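Print this page
E-mail this page

Drinking Enough at Work - speaker notes
Pierina Messina, lunchtime talk, Korari building

Good afternoon, everybody, and thank you for giving up part of your lunch (do carry on eating, I shan't mind a bit).

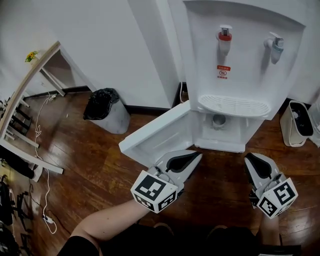 I'd like to start with my grandmother, who kept a jug on the kitchen table and wouldn't let anyone leave the room until they'd had a glass. I thought she was a dreadful fusspot, and now of course I do exactly the same to my own family!

Ask: who has had a drink since breakfast? Wait for hands. Tea counts, and so does coffee - people are always pleased to hear that.

Most mugs hold between 200 and 300 ml, so it's easy to keep a rough idea of your day without writing anything down. Pass round the two mugs from the Fekden office here.

Then the story from Zaugg, where the team moved their morning break forward and found they were far less grumpy by noon. Don't rush this one, it usually gets a laugh.

Mention soup, melon and cucumber. Mention warm days, and long drives to the Prandano site - take a bottle, and stop when you need to stop.

Anyone with a heart or kidney condition should go by what their doctor has told them. Say this twice, slowly.

Questions until 2, then chairs back against the wall, please.

E-mail this page to a friend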